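Primdale Shared Kitchen – progress report to the fund
26 December 2025

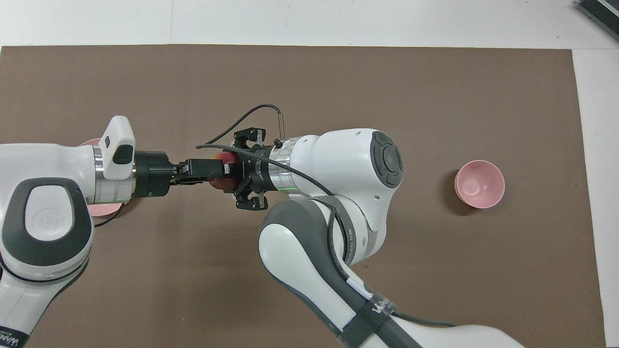
Wirkach asked, after our last report, whether the fruit work could be kept apart from the general kitchen costs, and whether apples would stay the main fruit during the winter. We answer both questions in this report.

Fruit table
The fruit table has been open since the beginning of November. Apples are still the main fruit and we expect this until spring. They are sorted into bowls on a brown mat. We chose a large mat, which covers most of the white table top, and it has made the cleaning at the end of the session much easier. The pink bowls were bought from the small equipment line. They are light and they stack well, but we would like to have some deeper ones for the bigger apples.

In this period we sorted 445 kilos of apples. From this, 185 kilos went to the school breakfasts in Haruna and the rest was used in our own kitchen, mostly for compote and for baking. Fruit with soft places is cut and cooked on the same day. We had one delivery from Vomura which came in poor condition, and a part of it could not be used. The supplier has agreed to replace it in the next delivery.

Costs
The fruit work now has its own line in the accounts, as Wirkach requested. It includes the fruit, the bowls, the mat and the transport to Haruna. The transport was more expensive than we planned – the van had to make 3 additional journeys when the cold store was being repaired. We covered this from the kitchen budget and we do not ask for extra money.

Difficulties
Storage remains our weak point. The cold store holds up to 18 crates, and in a good week this is not enough. We have received one offer for a second shelf unit and are waiting for another one before we decide.

Next period
We will continue with apples and try pears in small quantity. The labels for the crates must be printed again, as the old ones come off in the cold. The full table of costs will be sent separately with the receipts.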